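Grounds, Chalk and Drying Time: A Conversation at the Burnby Studio

The Burnby studio occupies the upper floor of a former seed store, and the painter who works there has spent most of the past decade on egg tempera panels. We talked in March, mostly about grounds, the part of the process that takes up more of the week than the painting does.

"A ground has to do two jobs," the painter said. "It has to be absorbent enough to grip the first layer, and hard enough that you can hatch over it without lifting it. Most failures come from getting one of those and not the other."

The recipe in use is rabbit skin glue and chalk. The glue is soaked overnight, warmed the next morning and never allowed to boil. Chalk is sifted in until it stands slightly above the surface, then left to sink without stirring. Stirring brings in air, and air leaves pinholes.

"I used to stir. I filled pinholes with a fingertip for years before someone at the Dedberg workshop watched me do it and took the spoon away."

Each panel gets 10 coats, alternating brush direction, with the first rubbed in by hand. The back gets 4 to limit warping. The painter does not sand between coats and is doubtful about the practice.

"If you are sanding between coats, your brush is too stiff or your mix is too thick. Fix that first."

On supports, the answer was shorter. Small panels are birch ply, sealed with size on all sides including the edges. Anything longer than an arm gets a cradle, glued before the ground goes on.

Drying is where opinions differ. The Burnby panels stand upright in an unheated room for about 3 weeks. Forced heat, the painter said, shrinks the top coats faster than the lower ones and produces fine cracks that appear only under raking light.
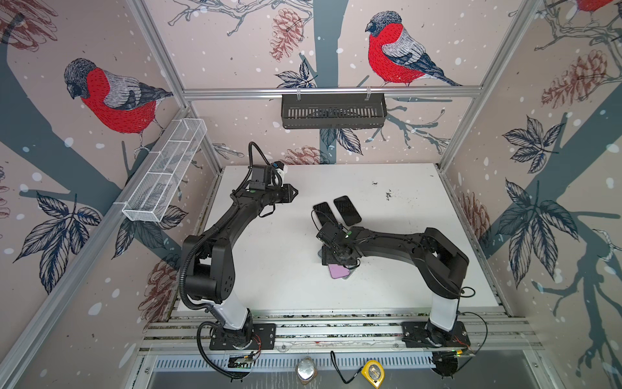 Tai disagrees on the waiting period, and holds that a thin ground in a dry room can be painted on after 2 days, provided the glue is weak and the coats are even. The painter has tried it.

"It took the paint well enough. Then I burnished one corner and it dragged. I would do it for a study. I would not do it for a commission."

The current work is a set of small still lifes for the Bilitz gallery, all on panels prepared over the winter. The underdrawing is done in diluted ink with a small round brush, and the yolk is mixed fresh each morning. Leftover paint is thrown out at noon.

"People ask about pigments first. I would sooner they asked what strength the glue is."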